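课程项目报告：牙仙子故事与家庭中的“善意谎言”

一、选题

我们小组这学期的题目是家长怎样向孩子讲牙仙子，以及孩子知道真相以后怎么看待父母当初的说法。最早提出这个题目的是组员Catrin Mostyn，她在Dorklow小学实习时碰到一个换牙的女孩，女孩问她牙仙子是不是妈妈假扮的，她当时没有答上来。

二、方法

问卷通过Dorklow和Tunmont两所小学发给家长，共发出400份，题目分三部分：家里讲不讲牙仙子，讲到几岁，孩子问起时怎么回答。另外访谈了48位家长，每次不超过半小时，大部分在放学后进行。访谈记录由两人分别编码，意见不一致的地方再一起讨论。问卷初稿里有一题问“您是否欺骗过孩子”，试填的家长普遍不愿意作答，我们改成了“您是否讲过您自己不相信的故事”。

三、访谈中的几类说法

第一类家长照讲不误，在枕头下放硬币，有的还写小字条。他们看重的是换牙时孩子有点害怕，有个故事陪着会好过一些。第二类家长不讲，理由多是不想以后再解释。第三类介于两者之间，孩子不问就讲，孩子一问就反问：“你觉得呢？”

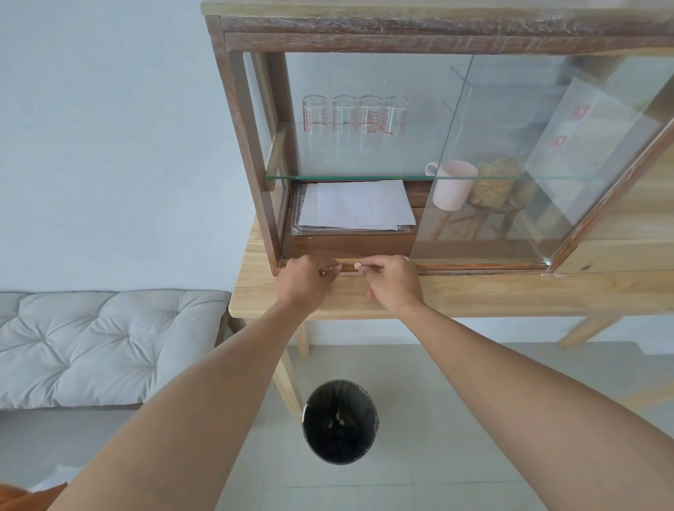

乳牙放在哪里，是访谈提纲里后加的一题，答案比我们预想的细。有的家庭用信封，有的用药盒，也有人随手扔掉。Doucette路的一位父亲把大女儿的牙摆在带玻璃面板的木柜里，柜内横着一块透明玻璃隔板，隔板上放着几只玻璃量杯，他对孩子说是牙仙子看过以后退回来的。小女儿后来问，为什么牙仙子只退姐姐的。他说那次答得很勉强，之后两个孩子的牙都留了下来。我们把这类情况编为“故事需要补充”，它在有两个以上孩子的家庭里比较常见。

四、结果

多数孩子是自己发现的，常见的线索是字迹，或者在抽屉里翻到旧牙。家长记忆中孩子的反应以得意居多，生气的少，只有3位受访者提到孩子哭过。知道真相的哥哥姐姐往往会帮着父母继续瞒弟弟妹妹，有的还主动要求由自己去放硬币。

对于“孩子直接问该不该说实话”，家长分歧较大。有几位认为孩子认真问第二遍时就应该说，第一遍可以看作试探。Catrin在编码时把这条单独列出，因为提到它的人彼此并不认识，说法却很接近。

五、不足

我们没有直接访谈孩子，所有反应都来自家长回忆，可能偏向好的一面。两所学校距离很近，家庭背景相似。原计划把网上论坛Peltiven里的669条相关帖子也纳入分析，因时间不够，只读完了一部分，没有写进结果。

六、后续安排

4月补做Tunmont小学高年级家长的访谈，提纲增加一题：如果重来一次，您还会不会讲。论坛帖子由另外两名组员继续整理，编码表沿用现在这一版。

报告提交日期：2022年3月10日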